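The Ten-Minute Tune-Up That Keeps a Gripper Honest

18/04/2021

The first thing you learn at Kelgate is that fingers wear out. The small workshop looks after hand-held gripper tools, the kind a person carries through a task so a robot can learn the motion later, and its service bench is one of the most cheerful places I've ever spent a morning. Screws in muffin tins! A drawer just for pads! Every unit that comes back gets the same treatment before it goes out again, and the whole routine takes 10 minutes if the pads come off cleanly.

Pads go first. They're soft and textured, and the texture is what holds a slippery plum, so the technician runs a thumb over each one and feels for shiny spots. Kelgate swaps them every 1,000 grasps whether they look tired or not. The old ones peel away from the tip, and the seat underneath gets a wipe with alcohol and a minute to dry. Press a new pad on while the seat is damp and one corner will lift by lunchtime.

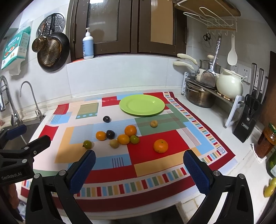 Next come the finger screws, and I loved this part. The technician snugs them in two passes, a little on each side, then opens and closes the fingers slowly with an ear right down by the hinge. A good pair makes a soft, even whisper. A gritty one gets opened up and brushed out, and flour is the usual culprit (kitchen work is rough on moving parts, and Kelgate's customers do a lot of it).

Then there's the camera. It has to see both fingertips the same way in every session, so the bench has a printed card called the Tiltora, named after the first project that needed one. The gripper clamps in front of it, the fingers open all the way, and the tips should land on two marks. If they're off by more than the width of a pencil line, the mount gets loosened and nudged until they're back.

The last check is fruit, and I could have watched it all day. A tangerine has some give, a plum is slick, and anything with a leafy stem tries to roll out sideways. Each one gets picked up, held over the table and set down. The unit I followed passed on its second try, after one pad was reseated, and went back on the charging shelf with a fresh strip of tape and the initials of whoever had tightened the screws.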